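Wetier opens orders for the Kustik compact camera

MAMBRIDGE, September - Wetier has opened orders for the Kustik, a pocket camera for people who want better pictures than their phone gives them but do not want to carry a bag of lenses.

The Kustik has a fixed lens, a tilting rear screen and a separate dial for exposure. Two batteries come in the box, along with a charger that takes both at once. Photos are saved to a standard memory card and can be sent to a phone over a wireless link, with no account needed.

Wetier worked on the camera at its Mambridge office for most of the development period. Early units went to 517 owners of the company's previous compact, who used them at home and on holiday and sent back 2541 comments. The most common request was for a shutter button that could be found easily with gloves on, and the final model has a larger, raised button as a result. The menus were also cut down, and the flash setting now stays as the user left it when the camera is switched off.
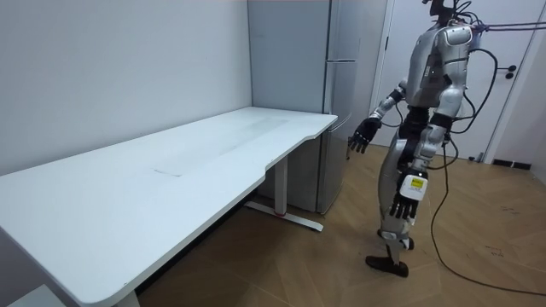

A humanoid robot beside a long white desk.

The first batch is limited to 4000 cameras. Orders can be placed through the Wetier website or with Figueroa, which will stock the Kustik in its shops and handle repairs under the guarantee. Customers who order from the first batch will be sent a delivery date by email.

The camera comes in black or grey. A wrist strap is included, and a soft case is sold separately.

Notes to editors

Wetier designs cameras and camera accessories and is based in Mambridge. Review units and product photographs are available on request from the Wetier press office.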